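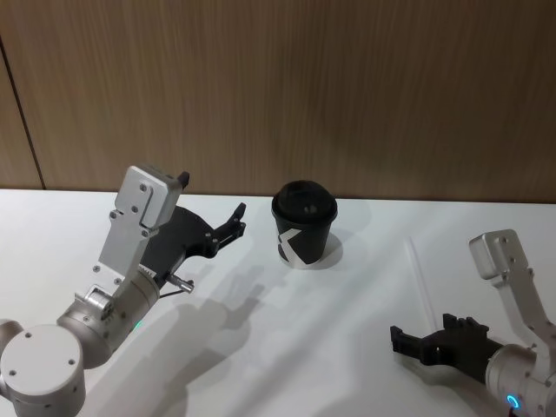
Week 8 notes: why we pay more for coffee than we think

Okay, so last time I promised we'd get to sunk costs, and I ran out of time talking about rent. Sorry! Let's pick it up there.

Say you run a coffee stand in Saltden. You paid $3,096 for your espresso machine, and it's yours now, no refunds. Then somebody offers you $800 for it. Should the $3,096 matter when you decide? Nope. That money is gone either way. What matters is whether keeping the machine will bring you more than $800 from here on.

I know, it feels wrong. It felt wrong to me too (I once sat through a terrible play in August just to get my money's worth – two hours I'd love to have back).

Tianyou Kong asked after class if this is the same as opportunity cost. Close cousins, but no. Opportunity cost looks ahead at the best thing you give up. Sunk cost looks back, and you leave it out.

For next time, read the Dissanayake chapter, the short one, and do problems 2 and 8. Skip the graph in problem 8 – we haven't done marginal cost yet. Bring a calculator.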